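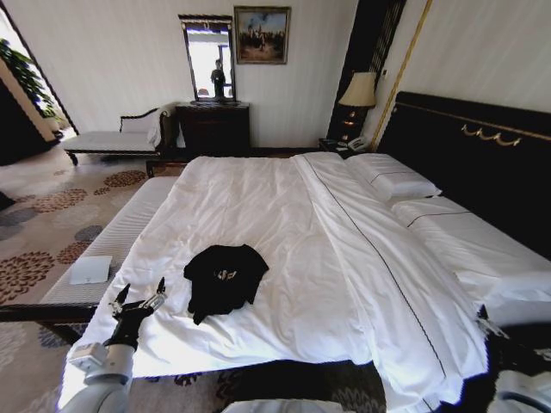

Figure 3. A single T-shirt laid on a large made bed with a white duvet, unfolded.

4.2 The bed as a folding surface

Most of the people we interviewed in Poltthorpe did not fold their clean clothes at a table. Of the 17 households, eight used the bed as their main place for folding, and three more used it when the load was large. The reasons they gave were practical. The bed is the widest flat surface in most homes, it is close to the wardrobe, and it is usually clear by mid-morning.

A made bed is still not a flat surface in the sense that a table is. The duvet in Figure 3 is smooth in places and wrinkled in others, and a T-shirt placed on it takes on some of that shape. Participants dealt with this in different ways. A few pulled the duvet tight before they began. Others pressed the garment down with the palm after each fold, and one woman laid a large bath towel on the bed first and folded on top of that. Dark clothes on white bedding were the easiest to work with, as sleeves and hems stood out clearly even when they had bunched up. White shirts on white bedding were often turned over twice before the person was sure which side was up.

Printed T-shirts were handled a little differently from plain ones. Where there was a print on the chest, participants tended to fold so that it stayed on the outside, and several said this was how they found the shirt again in the drawer. Costa reports the same habit in his earlier study of shared flats in Tarnard.

The position of the person also mattered. Those who stood at the long side of the bed kept their finished piles near the pillows, out of reach of the next garment. Those who stood at the foot had further to lean, and their piles crept towards the middle — often on to the part of the duvet they needed next. Where there was a bench at the end of the bed, it was seldom used for folding, but folded clothes were put there while the rest of the load was being sorted. We return to the question of piles in Section 4.3.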